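Giving up the tumble dryer

We stopped using the tumble dryer in October. It hadn't broken. The electricity bill came, I read it twice, and I decided to see how long we could manage without. It is now the end of the winter and the dryer has a box of Christmas decorations on top of it, so I thought I would write down how it went.

Our house is a narrow terrace with one bathroom and no utility room. The dryer lives in the cupboard under the stairs, next to the meter. There is a small yard at the back that gets sun until 2 in the afternoon in summer and none at all between November and February. The neighbours on one side have a rotary line and I have been jealous of it for years, but our yard is too small to open one fully.

The first thing I bought was a heated airer from Treltel. It has three shelves that fold up flat and it cost £70. I was pleased with it for a week. It dries whatever is touching the bars and leaves the rest damp, so you get a shirt with dry stripes. The instructions say to turn items halfway through, which means going back up to the spare room before bed and handling cold sleeves. A cover helps. I used an old double sheet at first, pegged at the corners, and later bought the proper cover, which does the same job as the sheet.

The second thing was a dehumidifier, and that made the real difference. Keerthana Chacko, who I used to share a flat with, had been telling me to get one for ages. Hers is a Brurkico and I bought the same model second-hand from someone across town. It has a water tank at the front and a laundry setting that I have never worked out. I leave it on the ordinary one with the door shut. A full load put up after tea is dry by the next morning apart from waistbands and the pockets of jeans.

It is noisy. You wouldn't want to sleep in the same room. It also makes the spare room quite warm, and the cat has noticed.

I kept a record for the first month because I wanted to know whether it was saving anything. Running the dehumidifier overnight for 12 hours still came out cheaper than one go in the old dryer, which was a condenser type and 13 years old. I stopped writing it down after that. The last bill was lower, but we had also been away, so I don't want to claim too much.

What I hadn't expected was how much the order of things matters. With a dryer you can wash everything on one day and be done with it. Without one you have to think ahead. Towels take up the whole airer, so towels have to be on their own. Bedding has to wait for a dry day, or it goes over the banister and everyone walks past it sideways. I now do a small load most evenings and one big one when the forecast is good.

Thick cotton is the worst. Hooded tops are hopeless, especially where the hood joins. I hang them upside down by the hem and they still need a second night. School trousers are fine. Anything with a fleecy lining is surprisingly quick.

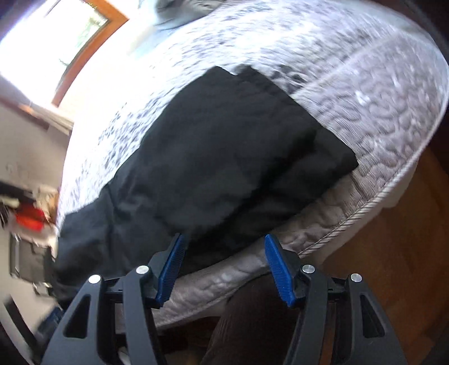

Spin speed is the other thing I would look at before buying anything. Our washing machine had been set to 1000 since we moved in and I had never touched it. Turning it up to the top setting got a lot more water out and cost nothing. Things do come out more creased, so shirts go on hangers straight from the machine, with the collars pulled flat. I iron less than I used to, mostly through not looking too closely.

Towels are stiff. There's no getting round that. Gumaro at work swears by giving them a hard shake before hanging and another when they come down, and I do this in the yard if it isn't raining. They are a bit better. My husband says he prefers them rough. I don't believe him.

We had a patch of mould behind the spare room curtain in December, before the dehumidifier arrived. I cleaned it off and it hasn't come back, but if you are going to dry indoors with nothing except an airer, do open a window and check behind the furniture.

I haven't sold the dryer. If one of the children is sick in the night I will be very glad of it. Next job is a pulley airer for the landing, if I can find a joist to screw it to.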